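Home | Guides | FAQ | Suppliers | Contact

Removing Limescale: Frequently Asked Questions

What is limescale?
It is mostly calcium carbonate left behind when hard water is heated or evaporates. It collects on kettle elements, shower heads, faucet tips and the lower edge of glass screens.

Which acid should I use?
Citric acid powder suits most jobs. Dissolve 20 grams in 600 milliliters of warm water. The solution has little smell and rinses clean. Mix only what you need and discard the rest.

How long should it stay on?
Leave a shower head in the solution for up to 2 hours, then scrub the nozzles with an old toothbrush and flush with hot water. Heavy scale may need a second soak in a fresh batch.

Can I boil the solution in a kettle?
No. Fill with cool or warm solution and let it stand. At high temperatures citric acid can form calcium citrate, a deposit that is harder to remove than the original scale.
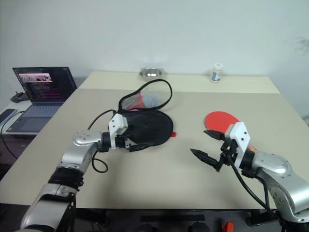

Refilwe Mofokeng writes that her faucet in Skukville went dull after an overnight soak, and asks whether the finish can be saved. Dullness that does not polish out with a soft cloth is usually etching and is permanent. Plated finishes should be wiped with the solution for a few minutes at most, then rinsed and dried.

Which surfaces should be kept away from acid?
Marble, limestone, travertine, terrazzo, natural enamel of unknown age, and aluminum. Unsealed cement grout will also wear with repeated use.

Can I combine it with bleach?
Never. Acid and chlorine bleach release chlorine gas. If bleach was used earlier, rinse the surface fully and air the room before starting.

How should the powder be stored?
In a dry, closed, labeled container, out of reach of children. Damp powder cakes but can still be used by weight once dried.

Page maintained by Tshepo Adams. Last revised February 8, 2018.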